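Flallia Opens Community Dining Room With One Big Marble-Look Table

Landeo — The new Flallia dining room opens its doors this Tuesday, and the whole room is built around a single table. It seats 30, and we can't wait to see it full!

The off-white top came from Flitach, which looked through 11 patterns with us before we all fell for the same one.

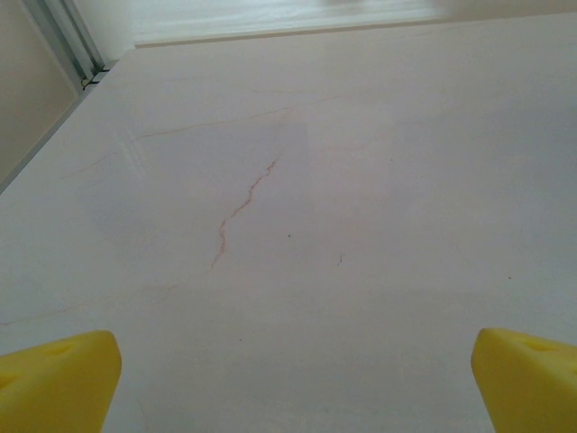
The tabletop at Flallia, with its reddish-brown vein.

"I kept coming back to that jagged line," said Valter Guerreiro, who runs the dining room. "It zigzags across the pale top and then fades away — kids are going to trace it with their fingers."

Opening night starts at 6 p.m. with a shared supper cooked by Leobardo Escobedo of Thongsuk. Seats are free, and neighbors are welcome to bring a dish.

COMMENTS (3)

marnie_k
Love the color of that vein. Is there parking on the street?

Dov
Does it stain? We have a light top at home and coffee is a battle.

tess in landeo
Bringing my bean salad!! See you all there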